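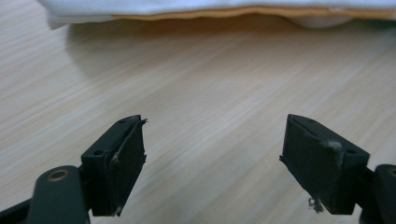
Ziad Mahasneh wrote at 7:40 am that the glass-filled nylon brackets on press 3 had splay again, silver streaks fanning out from the gate, and could someone please colour the ticket red.

Coloured red. Asked for dryer readings.

Dryer display says the set point was met. The dryer display has said this since February, including the morning it was unplugged.

Moisture on pellets from the throat: 2,594 ppm. Falance, who sell us the resin, want it below 2,000 and were very polite on the phone.

Changed the desiccant, ran it overnight. Down to 1,762. Splay gone from cavity 1, still faint on cavity 2.

Miettinen suggested a hot spot in the manifold. Dropped that zone two steps – no change. Put it back.

Found the hopper lid at the Muvville end propped open with a rolled-up copy of the drying procedure. Closed the lid. Filed the procedure.

Both cavities clean at 3:15 pm. Parts on hold until Ikitik sign off the tensile bars. Ticket stays open, dryer display to be replaced.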